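How to Stack a Coupon, a Gift Card and Cash Back on One Laptop Order

Most online stores let you use more than one discount on the same order, but only if you apply them in the right order. I used the steps below on a Ristel laptop in March and paid $200 less than the list price.

What you need before you start

A store account with your shipping address saved, a cash back account, and a gift card bought at a discount. Turn off any ad blocker for the session. It can stop the cash back site from tracking the sale.

Step 1. Empty your cart

Items left over from an earlier visit often don't count toward cash back. Write down the model number, then clear everything.

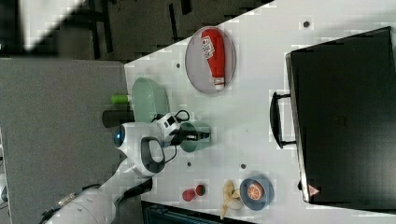

Step 2. Click through from the cash back site

Log in, find the store and use the link there. Stay in that tab until you have paid – opening a second one from an email ad can hand the credit to someone else.

Step 3. Add the laptop and enter the coupon

Check the small print first. Many codes leave out clearance and refurbished models, and some need a minimum spend. If the code box takes only one code, try the percentage code before the flat $40 one and compare the totals.

Step 4. Pay with the gift card

Enter the gift card on the payment page, not in the coupon box. Put the rest on a credit card that adds a longer warranty, if you have one.
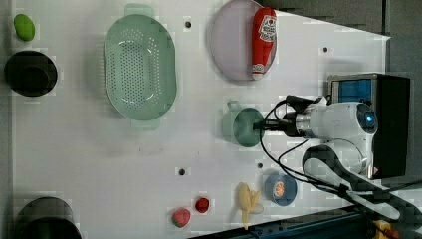

Photo: Davina Yule

Step 5. Save your proof

Take a screenshot of the final total and keep the confirmation email. My cash back showed as pending after 11 days. If yours doesn't show up, send both to the cash back site's support form.

If you return the laptop

The gift card part normally goes back to a gift card, so keep the old one until the return window closes. The cash back will be canceled.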